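1/ Les machines savent-elles faire les corvées, à la maison ou à l'atelier ? Je reprends mes notes depuis janvier. Fil un peu long, peu de graphiques.

2/ Périmètre : ranger la vaisselle, plier du textile, vider un bac de pièces. Pas d'aspirateur, pas de tondeuse. Ces deux-là se vendent déjà et évitent presque tout contact avec les objets.

3/ Atelier d'abord. Chez Barbier, la cellule de chargement a passé 2 120 pièces sur la période observée, avec 12 arrêts demandant un opérateur. Pièces identiques, bac calé, éclairage fixe. Le problème est fermé, donc traitable.

4/ Même cellule, bac non calé : on a coupé l'essai à 153 pièces. La prise tenait, l'estimation de pose dérivait. Personne à l'atelier n'avait envie de recaler le repère toutes les dix minutes.

5/ Côté domestique, le banc de Gullville vise 2 000 essais par tâche. Vaisselle rigide : correct. Torchon : le robot attrape un coin, le perd, recommence. Le pliage reste le poste le plus lent, loin devant.

6/ Honder annonce un taux de réussite sans donner la liste des objets. Inexploitable en l'état. Fellel publie la liste mais remet chaque objet à la même place entre deux essais — ce qui mesure surtout la répétabilité du bras.

7/ Cas que je trouve le plus instructif : le mug. Anse d'un côté, corps lisse, imprimé sombre, tissu clair dessous. Prise par l'anse ou par le bord, les deux se défendent, et le choix dépend de ce qu'on veut en faire ensuite.

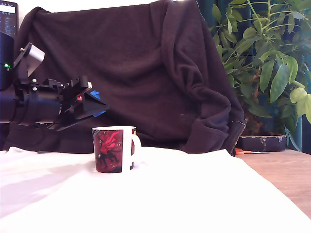 8/ Un robot peut-il vider un lave-vaisselle sans surveillance aujourd'hui ?
Pas dans une cuisine ordinaire. Sur banc, avec des objets connus, il en sort une partie, et il faut quelqu'un à côté pour les reprises.

9/ À chiffrer ensuite : le temps d'intervention humaine par heure de marche. Si vous avez des relevés, même partiels, je prends.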